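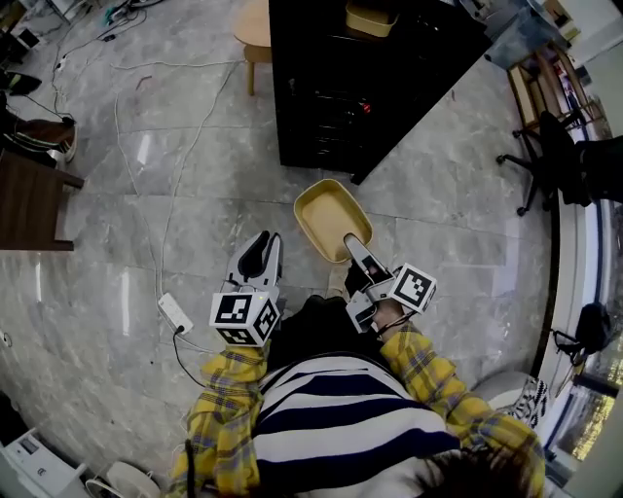

*両手に持ったグリッパーと、黄色いチェックの袖*

# Trunis オープンデー見学メモ(Kernstead)

木曜の午後、対戦ゲーム「Branora」の公式サーバーを運営しているTrunisのオープンデーに行ってきた。駅からバスで20分ほど、受付は13時開始。名札を受け取ると、そのまま奥のサーバー室の前まで案内された。室内には入れず、ガラス越しの見学になる。

案内役は運用担当のWenceslao Alarcónさん。現在動いているゲームサーバーは145台で、10月の更新後、週末の同時接続は最大2,313人まで伸びたという。混む時間帯は21時から23時。この間は再起動を伴う作業を入れないそうだ。

続いて試遊コーナーへ。新マップ「Huanca」を先行で遊べた。中央の谷を挟んで両陣営が旗を取り合う形式で、橋が2本しかないため序盤はかなり詰まる。自分の組は3戦して1勝2敗。制限時間は現行の半分に設定されていたが、正式版でどうするかは未定とのこと。

質疑で多かったのは遅延と不正対策の話。先月は通報が約1,260件あり、重複を除いて担当者が順に確認しているとの説明だった。自動判定だけで永久停止にはしない方針も聞けた。遠方の地域に拠点を増やす予定については回答なし。

マップ投票の候補は全部で51あり、壁に一覧が貼ってあった。古い雪山マップの復活に入れてきた。

見学は16時に終了。飲み物の販売はなく、近くに店もないので、次に行く人は駅前で買っておくとよい。帰りのバスは1時間に2本。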